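How to Appeal a Planning Commission Decision to the Fokdale City Council

Published February 2022 | 4 comments | 11 shares

A decision of the Fokdale Planning Commission on a lot split, use permit, variance or design review becomes final at the close of the appeal period unless a written appeal has been filed with the City Clerk. The steps that follow apply to applicants, to owners of neighboring property and to any resident who took part in the original hearing. Members of the City Council who wish to call up a decision for review use a separate form and do not pay a fee.

Step 1. Confirm the date of the decision

The appeal period is 20 calendar days. It runs from the date printed on the Notice of Decision, which may differ from the date of the hearing. If the last day falls on a weekend or a city holiday, the appeal may be filed on the next business day. Late appeals are returned unopened with the fee.

Step 2. Obtain the record

Request the staff report, the adopted findings and the conditions of approval from the Planning Counter. Electronic copies are free of charge. Audio of the hearing is normally posted within two business days. Written minutes take longer, and an appellant should not wait for them before filing.

Step 3. Complete Form A-2

The form asks for the project address, the parcel number, the file number and the action being appealed. An appellant may challenge the whole decision or only certain conditions. When only conditions are challenged, list each by its number as it appears in the adopted resolution. The form must be signed in ink by the appellant or by an agent with written authority to sign.

Step 4. State the grounds

Attach a statement explaining why the decision should be changed. The Council may consider whether the findings are supported by the record, whether the zoning code was applied correctly and whether required notice was given. General opposition to a project is not a ground for appeal. A statement that refers to specific pages of the staff report will be easier for the Council to follow. For lot splits, address frontage, access, drainage and setbacks from existing structures where these are in dispute.

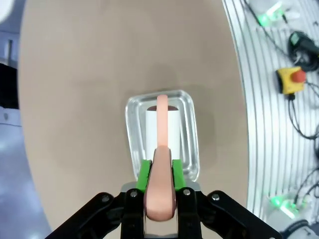

Photo: Jusport

Step 5. File the appeal and pay the fee

Deliver one signed original to the City Clerk, second floor, City Hall, before the counter closes at 4:30 p.m. Appeals sent by email are not accepted. Mailed appeals must be received, not merely postmarked, by the deadline. The current fee schedule is available at the counter and is revised each July. Keep the stamped receipt, as it is the only proof of timely filing.

Step 6. Prepare for the hearing

The Clerk will mail notice of the hearing date to the appellant, the applicant and the owners of all property within the notice area. Exhibits and letters should reach the Clerk by noon on the Monday of the week before the hearing. Large plans should be folded, with the title block facing out.

At the hearing, staff presents first, followed by the appellant and then the applicant. Each side has ten minutes and may reserve part of that time for rebuttal. Other speakers have two minutes each. The Council may uphold the decision, reverse it, modify it or send it back to the Commission with directions.

Withdrawing an appeal

An appeal may be withdrawn in writing at any time before the public hearing is opened. The fee is refunded only if notice of the hearing has not yet been mailed.

Questions about filing may be directed to Florencio Vallejo, Deputy City Clerk. Questions about a particular project should go to the planner named on the Notice of Decision.

Related items
Reading a Notice of Decision
Lot Line Adjustments and Lot Splits: Which Form to Use
Segura Avenue Parcel Map: Hearing Continued
How to Address the City Council
Planning Commission Welcomes Benito Alcaraz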